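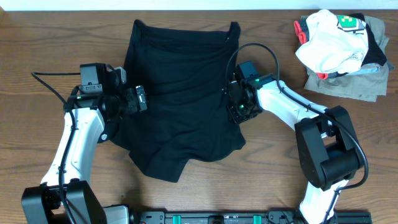 Niloufar Tabrizi wrote in to say that vinegar saved every black shirt she owns, and that I should stop telling people otherwise. I tried it again. Ten washes, half a cup each time, and my shirts kept fading at the same pace as the ones washed without it. Maybe her water is different from mine.

How to keep black cotton black, minus the folklore

Start with the washer. Turn the shirt inside out and use cold water on the shortest cycle that gets it clean. Most of that chalky look is surface fuzz from rubbing, and a long cycle with jeans in the drum makes plenty of it. Wash shirts with shirts.

Skip the salt. It gets passed around as a way to "lock in" dye, but the dye in a store-bought shirt was set, or badly set, long before you got it home.

Special dark detergents are a maybe. I used up a 31-ounce bottle of Mesley and couldn't pick those shirts out of the pile. Remiton smells better. Any liquid without bleach or brighteners will do, and use less than the cap suggests, as leftover soap dries into gray streaks.

Dry on a rack, out of the sun. If you must use the dryer, go low and take things out slightly damp.

For a shirt that's already gone brown, dye is the one fix I trust. Weigh it dry, follow the packet, and keep stirring for the full 59 minutes if that's what it says (mine did, oddly). Polyester stitching won't take cotton dye, so expect the seams to show.

Rinse until the water runs clear. Wash it alone the first time, Saturday morning or whenever the machine is free.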